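Garell Household Services
Care of Work Tables, Trays and Glassware

Guidance for residents using the shared workrooms at Totiria House and Womberg Court

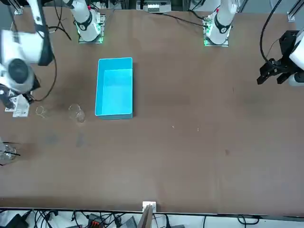

Before You Begin

A work table is easier to clean when it is dealt with at the end of each task. Residents are asked to allow ten minutes for this before the next booking begins. Cloths, a soft brush and mild dish soap are kept in the cupboard under the sink. Please do not bring abrasive powders or steel wool into the workroom, as both will scratch clear glass and dull a table top within a few uses.

Glass First

Glass should be moved before any wiping is done. A clear beaker on a brown surface is easily overlooked from a standing position, and small glass cups more so, particularly when they are lying on their side. Lift each piece with two hands and place it at the back of the counter beside the sink.

Wash glass in warm water with a small amount of soap, one piece at a time. Do not stack beakers inside one another while they are wet. If two pieces have become stuck, stand the lower one in warm water and fill the upper one with cool water, then wait a few minutes before easing them apart. Glass with a chipped rim is to be wrapped in newspaper and placed in the marked bin.

Rods and stirrers left standing in a glass container should point away from the edge of the table. A long rod at the edge will catch a sleeve and bring the container down with it.

Using a Tray

A brightly colored tray is recommended for small parts and for anything that may drip. Blue or turquoise is a good choice on a brown table, as pale and dark items both show up well against it. Keep the tray near the middle of the work area, with its long side running front to back if space is needed on either side of it.

Empty the tray fully before washing. Residue collects where the walls meet the base - an old toothbrush will reach it. Trays are stored upright in the Chaimongkol rack by the door, 2 to a slot.

The Table Top

Brush crumbs and specks toward you and into a dustpan. Wiping over dry debris drags it across the surface and leaves fine lines.

For grayish smudges, use a damp cloth and a drop of soap, working from the outside of the mark inward. Dry the area at once with a second cloth. Small dark spots may need a paste of baking soda and water, left on for five minutes. Lighter patches caused by wear cannot be cleaned away and should be left alone.

Cables

Lift cables to clean beneath them and set them down again in the same position. Never pull a cable to one side with a wet cloth. Any cable with a split or flattened covering should be reported to the Garell office on extension 156.

Page reviewed May 13, 2026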